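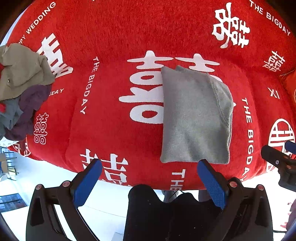

Recording Garment Folding with Hand-Held Grippers: Working Procedure

Windico Manipulation Practice Notes
Last revised October 21, 2021

Scope

This procedure applies to all operators who record folding tasks with hand-held grippers at the Plotau and Kokley sites. It covers preparation of the work surface, handling of garments, recording, and review. It does not cover calibration, which is described in a separate note. Operators at Chisholm should follow the local supplement where the two differ.

Before the session

1. Inspect both grippers. Open and close each one fully. The fingers must meet evenly and the grip pads must be seated without lifted corners. A gripper with a worn or loose pad is to be tagged and set aside.

2. Route the cables. A cable may cross the floor only behind the operator's standing position. Check that it has enough slack for the full reach of the task.

3. Prepare the surface. Sofas, beds and padded covers are permitted, including patterned ones. Printed lettering and decoration need not be hidden. Smooth out the cover by hand and do not change it until the set is complete. A plush pile will drag on light fabrics, so one practice fold should be made before recording begins.

4. Place the unfolded garments in one pile at a corner of the surface. A pile may hang over the edge, provided that no sleeve or hem reaches into the folding area. Mixed colors and fabrics are preferred. Garments with snaps, buttons or zippers are accepted and must be marked as such on the session sheet.

During recording

Each recording contains one garment and one complete fold. Start with both grippers open and within view of the camera. Grasp the fabric at a seam, corner or hem where possible. If a grasp fails, release the fabric fully and try again; do not pin the garment with a knee, elbow or free finger. A failed grasp followed by a proper correction is valid and must not be deleted.

Sweatshirts and other thick fleece items require particular care. The sleeves are to be laid across the body before the first lengthwise fold. Thick seams tend to push back open, and a slight rumple along one side is acceptable. The finished item should be close to a rectangle and should lie flat without being held.

At the end of the fold, open the grippers, draw them back from the garment, and hold still before stopping the recording. Recordings that end while a pad is still gripping fabric will be returned.

Limits on working time

An operator may record no more than 40 folds in one session. After every 18 minutes of recording, the operator must put down the grippers and rest both hands. Any numbness or pain in the wrist ends the session, and the remaining folds are reassigned.

People in view

Feet, shoes and hands may appear in a recording. Faces may not. Any person standing near the work area must have signed the site consent form. Mail, identity cards and family photographs are to be removed from the room or covered before the first recording.

Review

The reviewer checks each recording against the session sheet. Corrections to the sheet are made in ink and initialed. The February release held 1,765 recordings, and the most frequent reason for return was a missing garment type. Entries such as "top" or "clothes" are not sufficient; write "sweatshirt," "shirt" or "trousers."

Questions about this procedure should be sent to the site lead before the session starts.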